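We use cookies to remember your size and not much else. Accept / Manage preferences

Ziris Slippers and Insoles – Frequently Asked Questions

How do your sizes run?
Small, like everyone's in this business. If you're between sizes, go up. If you're sure you're not between sizes, measure your foot anyway, preferably in the evening, when it has had all day to spread out.

Can I wear the slippers outside?
To the mailbox, yes. To the store, we can't stop you. The Trindade has a rubber sole and will forgive a wet driveway. The Stuvberg has a felt sole and will hold a grudge.

How do I wash the Stuvberg?
By hand, in cool water, with a little mild soap. Squeeze, don't wring. Then stuff the toes with a dry towel and leave them somewhere airy for a day or two. The washing machine will also clean them, and you will then own a nice pair of slippers for a toddler.

Can I put them on the radiator?
You can put them near the radiator. On it, the felt goes stiff and the glue starts having second thoughts.

How long does shipping take?
Orders placed before noon leave the same day. Friday afternoon orders leave on Monday, whatever you write in the notes box. Shipping is free over $40.

What's your return policy?
You have 20 days. Try them on carpet, walk around, form an opinion. We take back anything that still looks like something we could sell to you. Slippers the dog has had an opinion about are yours to keep.

Do you sell single slippers?
No, but we get asked every week. Trulteo, the repair shop we work with, can resole one slipper or both. Resoling is $20 a pair and takes up to 2 weeks, longer in December, when the whole country remembers its feet.

Do I need to trim the insoles?
Maybe. Pull out the old insole, lay it on top of the new one, and trace around the toe. Cut a little outside the line. You can always take more off, and nobody has yet managed to put any back. Leave the heel alone.

Which way up do they go?
Fuzzy side to the foot. We used to leave this question out.
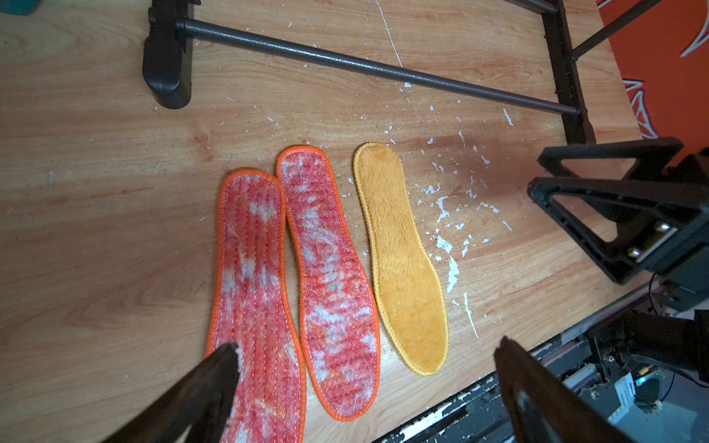 One customer wrote in to say that her fleece insoles made her boots too tight, and should she have bought bigger boots? Probably not. Fleece packs down after a week of wear, so give it that long. If your toes still complain, save the fleece for your roomier pair and use a thin felt insole in the snug ones.

Can I wear them with bare feet?
Yes. Air them overnight, out of the shoe. Your housemates will have views if you don't.

When do you restock?
Most styles come back in August, which is exactly when no one wants them. Buy then anyway. By the first frost we're usually down to very large and very small.

I have a question that isn't here.
Email us. We read everything, even the long ones about arches.

Contact – Shipping – Returns | © Ziris. All rights reserved. | Back to top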